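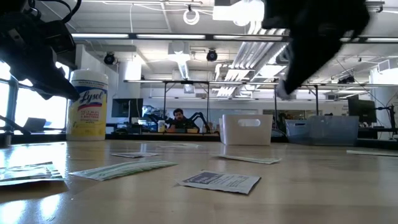 Last edited in August by Borghild Holmgren

Running a two arm demo for our open day, what do I put on the table??
Asked by Yutong Li

Our lab has its open day coming up and I got handed the demo table. Two arms, grippers both sides, sorting task. Plan is flat packets (wipes, the towelette kind) spread on a wood table, canister of Lysol wipes standing up on the left, then a white bin and a see-through blue one at the back to sort into. Went to the Hovland open day last year and theirs just stacked blocks, people wandered off in a minute.

Questions:
- are flat packets a dumb choice? the wrinkly ones I can see going ok, dead flat ones I'm not sure
- big windows on the left, table is shiny. Cover it or leave it?
- how long should one round be. Expecting up to 600 visitors over the day, small groups

No budget really. Thanks

Answer from Ingegerd Öberg

Did this at Tasel two years running. Packets are fine but practice with the same ones you'll use on the day, not "similar". Bend them a bit down the middle first so there's an edge to grab. Totally flat on smooth wood the fingers just push it along and everybody watches it slide. A thin cloth or a desk mat underneath helps alot, and fixes your glare too. Matte, plain gray, tape the corners.

If you can't cover the table pull the blinds on that side, and test at the hour you'll be running. We tested at 9 am, opened at 2 and the light had moved completly. Missed picks all afternoon.

Round length: keep it short, 2 minutes tops. Then reset by hand while somebody talks. Let a kid throw the packets back on the table, they love that part, just have the arms stopped and somebody on the stop button. Put tape on the floor for where people stand.

Canister: is it being picked up or just sitting there? If just sitting, move it. Ours got knocked over, rolled off, big laugh, then ten minutes of restarting.

Answer from Agnes Haugen

blocks are boring agree. we had wipes packets at Wistach and people asked more questions about those than anything, probably becuase they have them at home

Answer from Xolani Chauke

Depends on your grippers. What fingers, what force? Can't say much without that. With narrow tips go in at a slant and close slow.

Also bring spares. Packets get chewed up, the print wears, and if you're using a camera to find them it starts missing the worn ones. I'd take a full box.

Comment from Yutong Li

Thanks all. Canister is meant to be the last pick, after the packets. Will try the mat tomorrow and move it more toward the middle. Xolani I'll look up the finger specs, don't have them here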